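Informe de avance a la Fundación Grgić
Programa de alfabetización de adultos de Surkside – 12 de marzo de 2026
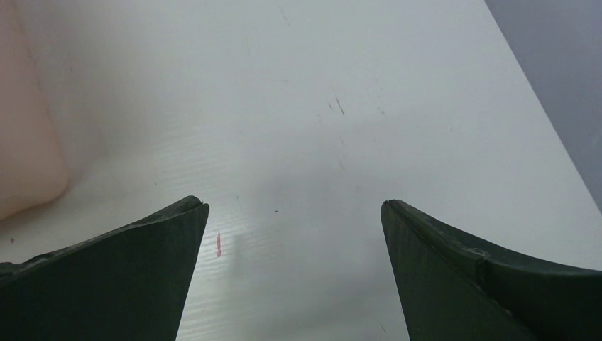 Superficie de mesa de color blanco.

Periodo y estado general

El informe cubre desde el inicio de los cursos, en enero, hasta la fecha. Los 4 grupos previstos están en marcha: 3 en la sede de Surkside y uno en el centro vecinal de Troltik. La matrícula total es de 345 personas, repartidas en turnos de mañana y de tarde-noche. El grupo de Troltik empezó con dos semanas de retraso por la firma tardía del convenio de cesión del local.

Actividades realizadas

Se completó la prueba de nivel de todos los matriculados. Una parte de los alumnos inscritos en el nivel inicial leía ya con cierta soltura y pasó al segundo nivel, lo que obligó a rehacer los horarios de la tarde. Ezekiel Nakamura, coordinador pedagógico, preparó un cuaderno de ejercicios con textos de uso corriente: recibos, citas médicas, contratos de alquiler, avisos del colegio. El cuaderno se entrega impreso y los docentes piden ampliar la parte de cálculo.

La asistencia es más regular por la mañana. En el turno de tarde-noche bajan las cifras cuando cambian los turnos de la conservera Vultidov, donde trabajan muchos alumnos. Se ha hablado con la empresa para conocer los cuadrantes con antelación – de momento sin respuesta por escrito.

Ejecución económica

Se han gastado 3315 euros en material impreso, cargados a la partida de recursos didácticos. Queda pendiente la factura de calefacción de Troltik. No se solicita trasvase entre partidas.

Próximos pasos

Segunda evaluación de los grupos iniciales, revisión del cuaderno y apertura de la lista de espera para el nivel intermedio. Stojan Omerović enviará los justificantes de gasto por separado, junto con las hojas de asistencia firmadas. Pedimos a la Fundación que confirme si el plazo de la memoria final se mantiene según el calendario inicial o se amplía por el retraso de Troltik.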